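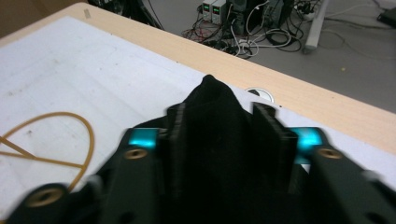

Black cloth with a velvety surface. Fabric of all kinds will be accepted under the new Wurkholm rules.

Wurkholm to collect worn-out clothes and fabric separately from November

30 Aug 2021

Households in Wurkholm will be able to put worn-out clothes, bedding and fabric scraps out for a separate collection starting in November, the town announced. The service replaces the drop-off point behind the Vemar shopping center, which closed in the spring when the lot was repaved.

Until now, residents have had two choices for fabric. Clothes in good shape could go to the thrift stores on the main street. Everything else, including torn sheets, stained towels and single socks, went in the regular trash. The town says too much of it ended up there, and that the landfill operator has been asking for a change for several years.

Under the new plan, each household gets a roll of green bags in the mail. Filled bags go at the curb next to the recycling bin once a month. A calendar with the pickup dates for each street will come with the first roll. The service covers 2,581 households, which takes in the whole town apart from the farms on the north road. Those residents can leave their bags at the transfer station during normal opening hours.

Apartment buildings will be handled a little differently. Buildings with a shared trash room will get one large bin for fabric, to be kept indoors. Landlords have been sent a letter asking where the bin should stand and who holds the key.

The bags will be picked up by Sidis, the company that already collects glass and cardboard in the town. Sidis will take them to its warehouse in Horobets, 30 miles away, where the contents are sorted by hand. Clothes that can still be worn are sold in bulk to secondhand dealers. Cotton that is too worn to sell is cut into wiping rags for garages and print shops. Wool is baled and sent to a mill that pulls it apart for new yarn. Most of the remaining material is shredded for padding, the kind used under carpets and inside car doors.

Blends are the hardest to place, according to the company. A shirt that is part cotton and part polyester can't easily be pulled back into either one, and stretch fabric tends to clog the machines. Velvet, corduroy and other fabrics with a pile are sorted out early because they shed a lot of fluff when shredded. They are still welcome in the bags, Sidis said, and residents don't need to sort anything by type or color.

What matters most is that everything is dry. A damp towel can spoil a whole bag by the time it reaches the warehouse, and one moldy bag can spoil the ones stacked against it. The company is asking people to tie the bags shut and to hold them over until the next month if it is raining hard on the morning of a pickup.

The following can go in the green bags: clothing, shoes tied together in pairs, sheets, blankets, towels, curtains, tablecloths, cloth bags, and leftover sewing fabric. Holes, missing buttons and broken zippers are fine. Stains are fine too, unless they come from oil or paint.

Pillows, comforters, rugs, mattress covers with a plastic backing, and anything soaked in oil, paint or cleaning fluid should stay out. Pillows and comforters go in the regular trash for now. Rugs can be taken to the transfer station, where the fee is $5 each.

The cost of the new service is $3 per household per year, added to the existing sanitation bill. The first charge will appear on the bill sent out after the new year. There is no option to leave the program, but no one has to use the bags. The town expects some of the cost to come back through lower landfill fees and says it will publish the weights collected once the first full year is over.

Not everyone in town has been in favor. At the public meeting held before the vote, thrift store operators said they were worried that good clothes would end up in the green bags and leave town. The stores use the money from sales to pay rent and run a winter coat program for schoolchildren. In response, the town added a line to the leaflet asking people to take clean, wearable items to the local stores first. Leaflets will also list the opening hours of each store and what it does not accept.

Several residents asked about theft of bags from the curb, which was a problem when a private collector worked the east side of town some years ago. Sidis said its drivers start early and that bags should go out the same morning, no later than the recycling. Bags that are missed can be reported through the sanitation office, and a truck will come back for them before the end of the week.

The old drop-off point at the Vemar center will not return. The center's owner has said it wants the space for parking, and the town had complaints about bags being left on the ground whenever the container was full. A sign with the new arrangements has been put up at the entrance to the lot. People who still leave bags there can be fined for dumping.

Schools and businesses are not part of the program in the first year. The tailoring shop and the upholsterer on Mill Street have both asked to be included, and the town is looking at whether small businesses could buy extra bags at cost. A decision on that is expected next summer.

The green bags will be mailed in the second half of October. Households that have not received a roll by the time of the first pickup can get one at the town hall front desk or at the library. Replacement rolls will be available at the same two places, free of charge, and drivers will leave a new bag for each full one they collect — as long as there is somewhere dry to put it.

Questions about the service can be directed to the sanitation office at town hall. The pickup calendar will also be posted on the town website and on the notice board outside the library.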